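Part 4: Getting your old tapes into Prudum

Right, you've got the deck plugged in and the meters are jumping about, so now we can do the fun bit! I wrote this section after digitising my grandad's fiddle and accordion tapes (session recordings from Skiltberg, mostly, with a lot of coughing between the tunes), and I've put my own mistakes in so you can skip them.

Before you press anything

Wind each tape all the way to the end and all the way back again. Tapes that have sat in a box for years stick to themselves, and a full wind loosens them up. Forough Vahidi, who helped me with the first batch, does this twice. I do it once and I've been fine so far.

Caution: if the tape squeals while winding, stop. Don't try to push through it. Put that one aside and read Part 7 on sticky tapes first.

Setting the level

1. Open Prudum and choose New Transfer. Give it the name that's written on the cassette, even if you think the name is wrong. You can correct it later in the notes.

2. Find the loudest tune on the side. With session tapes it's usually the last set of reels, when everybody has joined in.

3. Play it and turn the input knob until the meter sits just under the red. Mine ends up at 40 on the Halim deck. Yours will probably land somewhere else, so go by the meter.

4. Rewind to the start and leave that knob alone! I fiddled with it halfway through a lovely slow air once and you can hear the jump quite plainly.

Note: the noise filter is switched on when you first install Prudum. I turn it off for the transfer. It takes the hiss away, but it takes the breath out of a flute as well, and you can always filter a copy afterwards.

Recording a side

5. Press Record in Prudum first, then Play on the deck. You want a few seconds of silence at the front.

6. Let the whole side run. Don't stop between tunes, however long the chat goes on. Some of my favourite bits are Jabari Owino and my grandad arguing about what key they're in.

7. When the tape clicks off, count to 10 and press Stop.

8. Save as WAV. The MP3 option is quicker and smaller, but keep it for the copies you send round the family.

Caution: check your disk before a long evening. Prudum gives a warning when you're down to 800 MB and then stops dead when it runs out, and it won't pick up where it left off.

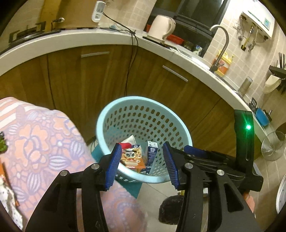
Can I record both sides as one file? You can if your deck has auto-reverse, but I'd keep them separate so that the tune times match the list on the card.

Splitting the tunes

9. Open the saved side and click Find Gaps. It's decent with songs and pretty hopeless with sets, where one tune runs straight into the next.

10. Drag the markers by ear for the sets. Headphones help a lot here.

11. Type in the tune names you know and put "unnamed" for the rest. Zoia Onyshchenko put names to a whole string of mine just from the opening bars, so it's well worth playing them to someone.

Note: if error 2351 pops up while you're splitting, close the waveform window and open it again. Your markers will still be there.

Labelling comes next, in Part 5. Have the cassette cards handy, and a pencil.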